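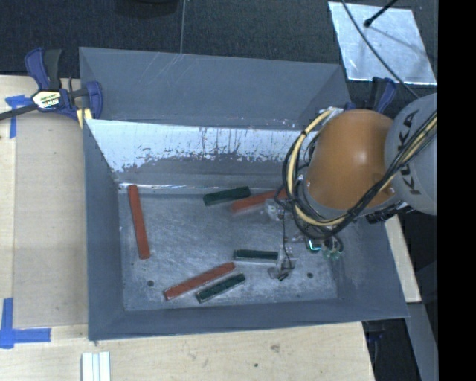

Galvanized stock tanks: common questions
2 min read
Print | E-mail

What sizes does Horano supply?
The Losard tank is sold in 50 and 244 gallon sizes. Both are available with a drain fitting on the short side. The Monti model is made in the 50 gallon size only.

Can the tank stand directly on soil?
No. Set it on compacted gravel at least 4 inches deep. Soil holds moisture against the base and shortens the life of the zinc coating.

White powder has formed on the metal. Is this rust?
It is zinc corrosion, often called white rust. Remove it with a stiff nylon brush and clean water. Do not use a wire brush or an acid cleaner.

How is a scratch repaired?
Light scratches need no treatment. Where bare steel shows, dry the area, sand it lightly and apply 3 thin coats of zinc-rich paint. Let the last coat cure for the time given on the can before refilling.

Can fish be kept in a new tank?
Not without a liner. Zinc dissolves into the water and is toxic to fish at low levels.

When should the tank be drained?
Before the first hard freeze. Refill in April in most northern areas.

Are Jiston float valves compatible?
Yes, with the Losard only. The rim of the Monti is too wide for the clamp.

Updated August 15, 2026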